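Module 3 - Reading a product offer: the Flivau two-arm bench kit

Last week covered single-arm kits. The Flivau is sold as a complete bench: two arms, grippers, frame, side panels and a year of support from the dealer, Lundham. Bring the offer sheet to the seminar, as we will mark it up together.

The sheet lists a reach and a payload for each arm. Both are measured with the arm alone on a clear bench. Ask the dealer for the same figures with both arms moving, and for the share of the tabletop that both grippers can get to. Lundham quotes 177 hours of running between checks, but the sheet does not say under what load.
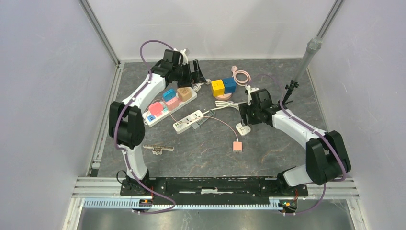 Cable handling is where the Flivau and its main rival, the Erkura, differ most on paper. Erkura claims its grippers can sort leads by shape. Flivau makes no such claim and leaves the task to the buyer's own programs. When you write your test plan, choose items that buyers will really have on the bench. Power strips with cube adapters plugged in, a coiled lead and a small charger make a fair mixed set. Note also how the arms' own purple cables run outside the links, and put cable wear on your list of questions.

Support terms are on page 8 of the sheet. Spare gripper fingers are charged separately, and delivery takes about 20 working days.

Reading: Poojary course pack, section 3.
Task: one page on what the Flivau offer leaves out. Hand in by noon on the day of the seminar.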